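Nilard 平行夹爪（仿真与实物对照版）

Nilard 是 Dombridge 的两指电动平行夹爪，面向移动底盘和轻型机械臂。本页说明的是随产品提供的仿真模型，以及它与腕部视角相机配合使用时的选型要点。实物与模型共用一套控制接口，脚本从仿真转到实机时只需更换连接地址。

标准指为黑色哑光，指尖平头。另有加长指和软垫指可选，三种指的模型均包含在安装包内。开合行程 90 毫米，位置指令和力指令可以分别下发，也可以设定力上限后只发位置。
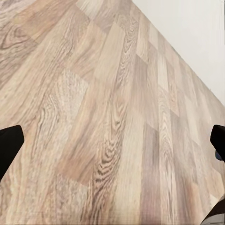

相机安装位有两个：高位支架和低位支架。高位支架俯视角较陡，手指张到最大时两侧指尖仍在画面内，适合观察对中情况，也适合从地面拾取物品。低位支架离指尖近，小件看得清楚，但闭合后中间区域容易被手指挡住。Melaniia Holovko 用同一组拾取脚本对比过两种支架，地面任务建议先用高位。

木纹地板一类纹理强的背景，会影响依赖边缘检测的定位程序。模型包里附有纯色地面和拼板地面，建议两种都跑一遍再确定阈值。深色小件靠近黑色手指时也容易误分割，可在设置中给指尖换成浅色材质，实物对应的浅色指套需单独订购。

与 Trurnusach 控制器配合时，固件须为第 3 版或以上。旧固件可以开合，但不返回力数据，日志里该列为空。更换手指后要重新标定零位，过程用时将近 2 分钟，其间请勿在指间放置物品。

标准包装含夹爪本体、标准指一副、法兰、线缆和高位支架。低位支架为选配。仿真模型可凭序列号下载，试用期间不限安装台数。

技术问题请联系 Lev Romaniuk，借测样机请联系 Sarla Awasthi，来信请注明机械臂型号和法兰规格。

最后更新：2025年9月29日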